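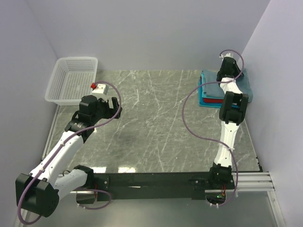 *Slide 1. Two-arm cell, white basket at the back left, folded stack at the back right.*

# Speaker notes: towel handling cell, open day

9 June 2026. Talk length 34 minutes including questions. Speaker: Siiri Kiiskinen. Clicker is in the lectern drawer.

## Opening (slide 1)

Leave the slide up while people find seats. Start when the doors close.

Say who I am: handling engineer at Leinonen, working on the Zilthorpe cell. The audience is mixed. Half the sign-ups are from laundries and hotel linen services, the rest are students and a few people from Farkow who make the folding tables. Keep the terms plain. Say "hand" once next to "gripper", then use "gripper".

State the task in one sentence: pick folded cloths off a stack and put them in a basket without undoing the fold.

Points to make from the slide:

- Two arms on one black bar along the near edge of the table. One gripper is at the stack, right over the grey-blue towel. The other is over on the basket side.
- The basket is white plastic with perforated sides. It is empty.
- Top of the stack is grey-blue, then red, then teal. The teal one sticks out further towards the middle of the table. Come back to this on slide 4.
- Plain pale walls on three sides.

Don't go into the cabling unless asked. If asked: the purple cable follows each arm and needs slack for the wrist to turn, hence the big loops. Clips are on the white links only.

## Why folded cloth (slide 2, text only)

A box has the same shape before and after you touch it. A folded towel doesn't. Close the fingers on one layer and lift, and the towel opens. Close them on all the layers and it holds, provided the grip is near the fold and the lift is slow.

Two towels from the same batch will not sit at the same height. Washing, drying and the person folding all change the thickness. A fixed pick height is therefore no use past the first item.

Our rule for a good pick:

1. Approach from the folded edge.
2. Lower until contact, then stop.
3. Close on the full fold of one item.
4. Lift straight up before moving sideways.

Step 3 is where most of the failures are. The usual fault is taking the top item plus part of the one under it. Pause here for questions, short ones only.

## Numbers (slide 3, table)

Read the table from left to right. People at the back will not be able to see it.

| Item | Value |
|---|---|
| Picks in the November trial | 400 |
| Picks in which the fold held | 34 less than the total |
| Cloths in the tallest stack tried | 4 |

Say clearly that the trial used one size of towel. Someone will ask about bath sheets. Answer: not tested, and the table is too small to lay one out if it opens.

Someone may also quote the 99 per cent figure from the Viditness handout. That figure is for the basket drop, counted only after a good pick. It should not be read as the rate for the whole job. Correct this politely and move on.

## What the wrist camera gets (slide 4)

The fixed view is good for planning and poor for the last part of the approach, when the arm covers the thing it is reaching for. Each pick is therefore finished on the wrist view.

Change slide, wait for it to load. 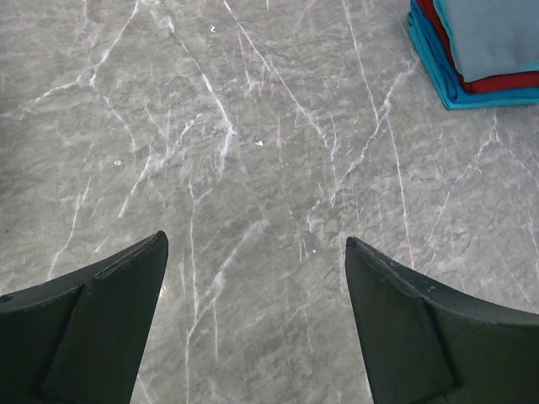 *Slide 4. Wrist view with the fingers apart and the stack at upper right.*

Points to make:

- Both fingertips are always in view at the bottom. We use them as the reference, so there is no need to work out where the camera is in the room.
- The stack is up in the corner and partly out of view. From this position the arm has to travel before it can pick anything. The software treats a partly visible stack as "found, not measured".
- The colours separate well. Pale grey on top, a band of red, then turquoise with its layers showing at the edge. Remind them of slide 1: the bottom cloth reaches out past the others in this view too.
- That overhang matters. Search for the outer edge of the stack and you get the bottom cloth. Search for the top item and you need the grey edge, which is set further back. Version one searched for the outer edge and drove the fingers into the side of the pile.
- The marble pattern is a nuisance. White veins look like cloth edges to a simple edge finder. So do the small white specks, if the threshold is low. We now filter on colour first and edges second.

Likely question: why not use a plain table? Answer: customers' worktops are seldom plain, and the filter had to be written anyway. Glare is a separate problem. The surface has a gloss and mirrors the lights overhead, so exposure is locked before each run.

## Hand-over to the demonstration

Ask the group to move to the cell in two lots. First lot stands on the basket side, second lot waits by the screen and swaps after the first run.

Rules to read out:

- Stay behind the tape.
- Hands out of the cell at all times, including when the arms are still.
- No flash. It upsets the exposure setting.

Run order: single pick from the top, second pick from the same stack, then a pick from a stack that a visitor has folded. Take the visitor's stack as it comes and don't straighten it. If the pick fails, leave the towel where it lands, stop the run from the panel, and go through the log on the side screen. Allow two restarts, then go back to questions.

## Questions held over from the rehearsal

- *Speed?* Slower than a person. We have not tuned for it.
- *Can it fold?* Not this cell. The Farkow table does the folding upstream.
- *Wet linen?* Not tested.
- *Finger wear?* Check the pads at the start of each shift and wipe off lint. Swapping a pair means repeating the fingertip reference, so do both fingers together.

Spare handouts are on the chair by the door. Collect the badges before people go through to the Leinonen stand.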